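The pasta shelf, and how I finally made peace with mine

By Kathleen Tierney

I own too much pasta. I know this because in May I moved into a flat in Grarkbridge with a kitchen the size of a wardrobe, and the removal man (a patient soul called Finbarr Corrigan) carried in a crate of it and asked if I was opening a restaurant!

So I've become a bit obsessed with how other people store theirs, boxes and bags and all.

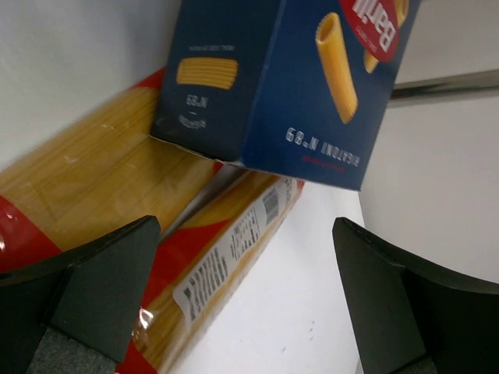
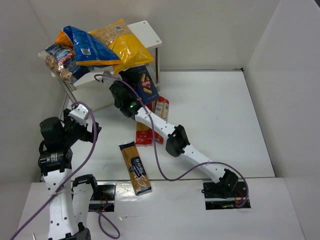

Dark blue box, Barilla in the first picture, with rigatoni-style tubes on the front.

Should you take pasta out of its packet when you put it away?
Only if you've got jars with lids that shut properly and you'll remember the cooking time. Otherwise fold the top over, clip it and leave it be. I decanted everything once, very proudly, and then spent a whole winter guessing between eight minutes and eleven.

My own trouble has always been bags. A box will stand up like a book and you can read its spine, but a bag slumps, and then another bag slumps on top of it, and before you know it you've bought more fusilli because the fusilli you had was under the orzo. I tried a wire basket from Ó Néill, the hardware shop by the bridge, and small shapes poked out through the gaps. Then I tried standing the bags in a row between two bookends, which looked lovely until somebody wanted spaghetti.

What's stuck is a little two-tier shelf from Prorkell, 16 euro, that sits inside the cupboard. Bags go on top where I can see them, boxes underneath on their sides, long shapes at the very back. Opened packets live at the front with a Pludar clip on each (they come in threes, and I've bought three lots, so draw your own conclusions). The rule is that the front packet gets finished before anything behind it is touched, and I break it every time I make soup.

I did weigh one of my half-used bags on the kitchen scales to see if it would do for a dinner for six. It was 641 grams, so it would, with plenty left for lunch. We had it with courgettes and far too much lemon, and I wiped the shelf down afterwards while it was nearly bare.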